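The Horizon Estimate

The regression suite at Sasgate ran 806 episodes a night, and on Friday morning 70 of them had the same fault code. Shabani Khaemba filtered the list, sorted it by seed, and opened the first one before she took her coat off.

The code meant that the planner had rejected its own solution. Grilto, the planner, had found a path for the right arm, checked it against the gravity vector, and decided that the bowl would spill. It then asked for another path and rejected that one too. It did this 400 times, which was the limit, and stopped.

The bowl had nothing in it. Grilto did not know that. It had been told to treat every bowl as full, a rule Panagiotis Golob had written in August and defended in two meetings.

She pulled the head view at the last step before the stop and pinned it to the ticket. 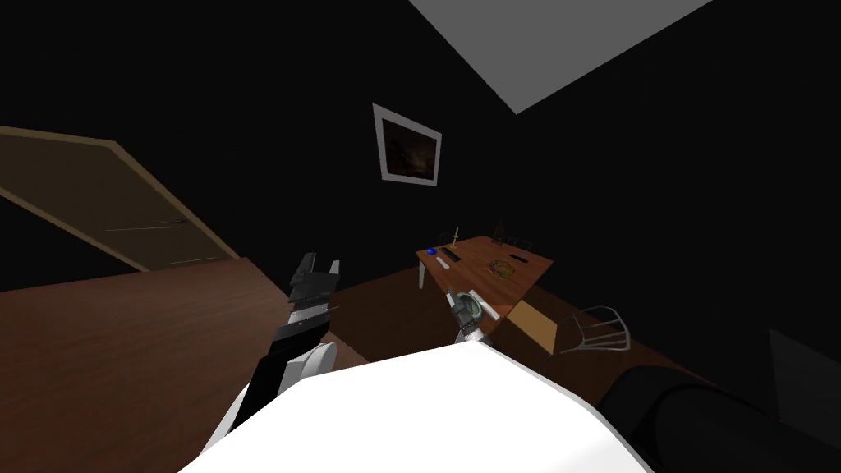
4 min read

"Your room's crooked," Golob said from behind her chair.

"The room's fine. Plerkon has the floor level to six decimal places."

"Then the head's crooked."

"The head is where it was asked to be. Who asked?"

He sat down at the other terminal and brought up the transform tree. Plerkon, the simulator, published the true pose of everything, down to the candlestick. Grilto was not allowed to see the true pose. It got an estimate from the perception stack, and the estimate was built from edges: door, table, picture, ceiling. The stack found long straight lines, voted on which of them were vertical, and handed over an up.

"It's voting for the door frame," Golob said.

"The door frame is vertical."

"Not in the camera. It's slanted over in the camera. The stack is calling it a skirting board."

Khaemba ran the episode again with the estimate plotted against truth. For the first few seconds the two lines sat on top of each other. Then the torso leaned to give the right arm its reach, the head went with it, and the estimate let go of the true line and settled on another one. It stayed there, and its confidence went up.

"It's more sure after it's wrong," she said.

"It has more edges after it's wrong. Sure is a count of edges."

She wrote that in the ticket, without the attribution.

The obvious fix was to feed in the joint angles. The encoders knew how far the torso had leaned, and a few lines of arithmetic would carry that up to the head. Golob had the branch half written by ten. He named it cabrera, after the street he lived on, as he named all his branches.

"Why wasn't it there to begin with?" Khaemba asked.

He scrolled back through the history until he found the commit. Someone had taken the joint angles out of the up estimate two years earlier. The message read: encoder prior removed, masks vision errors.

"That's my login," he said.

"I know. I looked before you came in."

He read the message again. Then he put the prior back, behind a flag, with a warning that would fire whenever vision and encoders disagreed. Khaemba queued the failed seeds. The first came back green, with the warning lit the whole way through, and she left the ticket open.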